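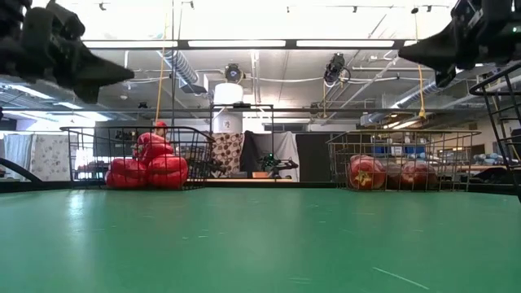 Home | News | Walks | Archive | Join

Email this item | Print this item

How old is Pukora, really?

The banners are already up along the harbour road, and they say 1,000 years. You will have seen them if you have been into Pukora for your shopping lately. The town, we are told, is about to have a very big birthday, and there will be a procession, a souvenir mug and a plaque on the old landing steps.

I like a procession as much as the next member. I would like it more if anyone could show me where the date comes from.

I spent most of a wet month trying to find out. The leaflet from the tourist office gives no source. The panel in the market hall gives the same two sentences as the leaflet, in larger letters. The official history, which you can buy for rather more than it weighs, says that the town was founded "according to tradition" by a band of salt traders who came down the river from Cozma. Whose tradition? The book doesn't say, and the footnote leads to an earlier edition of the same book.

What we do have is a toll roll. It lists boats stopping at a place spelt in 2 different ways, either of which might be Pukora and one of which might just as easily be Grukar, further up the estuary. The roll carries no year. Somebody in the Victorian period wrote a year on the wrapper in pencil, and every date printed since seems to hang from that bit of pencil. Perhaps the writer had seen something now lost. Perhaps he was guessing. I have held the wrapper up to the window and I am none the wiser.

Then there is the matter of the salt traders themselves. The story has them building a chapel first and houses afterwards, which sounds more like a sermon than a building programme. The chapel footings were dug before the last war, and the report (6 typed pages, no drawings) dates them by "general appearance". A later trench nearby found a good deal of broken pot and a drain. The pot was sent away to be looked at and I can find no record that it came back.

The landing steps, where the plaque is to go, are a separate grumble. They are handsome steps. They were also rebuilt when the quay was widened, as the harbour accounts make quite clear, and the builder's bill is there to be read with 1,086 blocks of new stone on it. Whatever the founders stepped out on to, if they stepped out anywhere, it was not those.

The project has been given the name Ondurance, which I am told is meant to suggest both "endurance" and "waves". It has a logo. It does not yet have a reading list, and when I wrote to ask for one I was sent a form for booking a stall.

None of this means the town is not old. It plainly is – the street plan alone would tell you that much, and the church has masonry in it that I would not care to argue with. But old is one claim and a round number is another, and I would rather the plaque said "an early landing place" and left it there. If any member has family papers touching on the tolls, or knows what became of the pot, please write in before the December issue goes to the printer. Copies will do perfectly well – please don't post originals.

Previous item | Next item | Back to top

Contact the editor | Copyright remains with the contributors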